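Candenow Robotics Shared Equipment list
Subject: Re: [equipment] Two-arm bench, what goes in the February order
Date: Jan 17, 2024

> Before I put the two-arm bench on the February order I need a firm
> list of what it still needs. The last one I was sent had grippers,
> cables, bins and "misc" all on one line, and I can't get that
> approved. Also, is the second bench still wanted this year, or can
> it move to the next budget? And does anyone object to buying the
> cables from Plullgate again?

Answers below, in the order I'd spend the money.

Cables first. The gripper cable is the part I'd least like to be without. It hangs in a loop between the gripper and the connector on the wrist, and if one goes we lose the whole arm until a new one comes. We have no spare on the shelf at all. Plullgate wants $429 for a pair, shipping included. I have no objection to them, but please ask for the same length as last time. The shorter ones pull tight when the wrist turns.

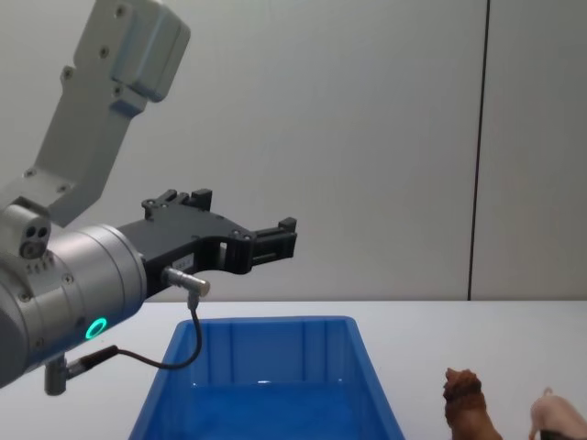

Fingertip pads are next. Drustia sells them in packs of 10 and one pack should see us through to the winter shutdown. I don't have a current price and would rather you got a quote than worked from my old one. If they try to sell us the textured pads, no thank you. The plain ones do fine on the toy animals and are easier to wipe down.

Bins and toys can come out of petty cash. The blue bins are ordinary plastic ones and any hardware shop has something close. My only request is that we buy several of the same bin at once. When we changed bins last year the rim height was different and we had to redo all the approach positions, which took most of an afternoon. 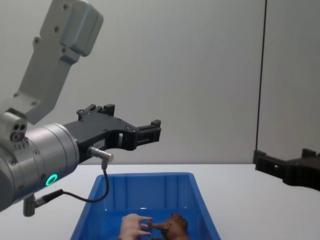 On labour, please don't budget the bench as if it runs by itself. For pick and place work someone has to be there to put the toys out and reset between runs, and that time should be on the same sheet as the hardware. I'd put it on its own line so it doesn't get cut along with "misc".

The service visit is $617 from Joly. They'd check both arms and the mounting bolts in one trip. I'd keep this even if something else has to go. It is due in February anyway, and if we skip it they charge a call-out fee on top when we do ring them.

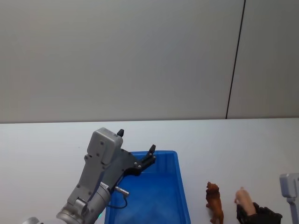 Left gripper open over the blue tray, pink pig held on the right, lion still on the table.

As for the second bench, I'd move it to the next budget. We don't have the floor space until the storage racks are gone, and a bench in boxes is no use to anyone. What I would like now is $700 set aside for a proper table top and a power board with its own switch, so that the room is ready when the money is. If that has to be a separate request, tell me which form and I'll fill it in.

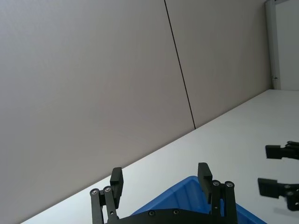
One thing I left off on purpose is wrist cameras. The quote I had has lapsed and I want to compare mounts before asking for another. Some of them sit so far forward that they knock the rim when the arm reaches down into a bin, and a longer bracket costs extra.

So for February that's cables, pads and the Joly visit, with the table money if it fits. Could you send the sheet back to the list before it goes up for approval? I'd like to check the part numbers against what's on the arms.

--
Bench coordinator, Candenow
To leave this list, reply with "unsubscribe" in the subject line.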